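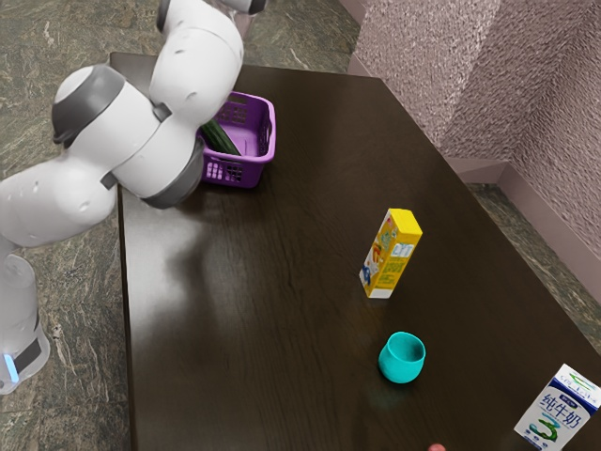

Bernice Acheampong is already on her second pot of tea when I find her, tucked into the back of a café in Tesley with the disc of her first feature on the table between us. Bovside is a thriller set in a flooded market town, and it comes out to buy in January.

"I still can't get over having a box with a spine on it," she says, turning it round to show me. "I grew up taping films off the telly!"

She wrote it with Kekeli Ametepe, who also plays Matlala, the ferry pilot who finds the wrong bag in his boat. I'd assumed the part was his from the start, but no - he read for the crooked councillor first. "He was far too nice," Bernice says. "You wanted to vote for him."

The shoot was short and very wet. The big chase along the weir took 15 nights, and they lost 3 of those to fog. "I wanted to keep the fog in," she says. "My editor and I didn't speak for a bit."

So what's on the disc, I ask? A commentary, some deleted scenes and a longer ending, which she prefers (I do too, having watched both over the weekend). There's no making-of, as the money had gone by then.

Next is Privitz, a heist story set on a night train. She's on the fifth draft and Kekeli wants to play the guard. "He can read for it," she says, and goes off to see about more hot water.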